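The washing machine is still the hard part

Gopinath Pisharody has spent most of his working life around laundries. He started in hotel linen rooms, moved on to servicing commercial washers, and now runs the household trials at Skuvside, a small firm that tests whether robots can do ordinary chores. I asked him whether they can.

"Some of them, some of the time," he said. "If you want a yes or a no, it's no. If you ask me about one shirt and one machine, you might get a different answer."

His team works with front-loading washers, and he makes no apology for how slow it is. A loading run in March was set at 17 garments. Pisharody says the robot got through it without help once, and that he could have done it himself before it had finished the second item.

"People think picking up the clothes is the problem. We mostly have that. Letting go of them in the right place is where the time goes. A sleeve hangs out, or the cloth sticks to the fingers and comes back out with the hand."

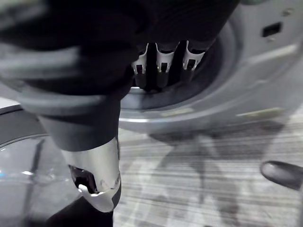 Dark clothing gave him trouble for a long while, he told me. Black cloth against a dark drum leaves the cameras little to work with, and the software would lose the edge of the fabric. The fix was dull. They ran the same motion 300 times and kept the runs that worked.

I asked why anyone would build a machine with arms and legs to do this, when a chute over the drum would be cheaper. He had heard that one before.

"A chute does one job. The house is already built for a person. The door is at a certain height, the detergent is on a shelf, the basket is on the floor. I'd take the chute too, if laundry was all I wanted done." 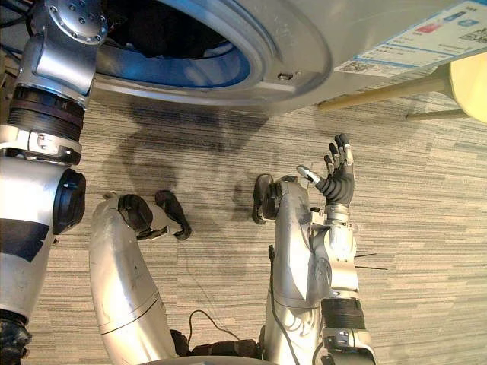
Reaching low is its own difficulty. A front-loader's opening sits well below a person's waist, and most of us bend or crouch without thinking. A robot has to plan where its knees go. Pisharody says his engineers spend more time on posture than on hands, and that visitors never ask about it.

Imtiaz Sheikh, who manages a laundromat and has followed the trials, is less patient. "I have 5 people on a shift," he said. "They load, they fold, they clean the lint, they talk to customers. Show me a robot that does the lint and I'll listen."

Pisharody thinks that's fair.
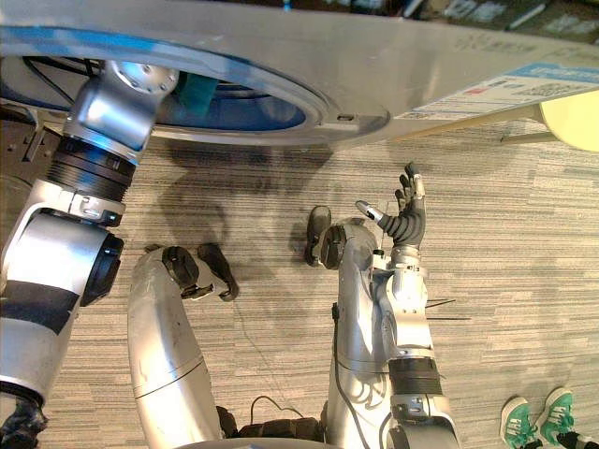
"He's right about the lint," he said. "We haven't tried it. We haven't tried pockets either, and anybody who has washed a pen knows about pockets."

Folding is further off in his view, at least for a mixed load. Towels are fine. Fitted sheets he would not discuss.

He wouldn't give me a year for a home version. The next trial uses a different washer with a stiffer door, and he expects the first week to go badly.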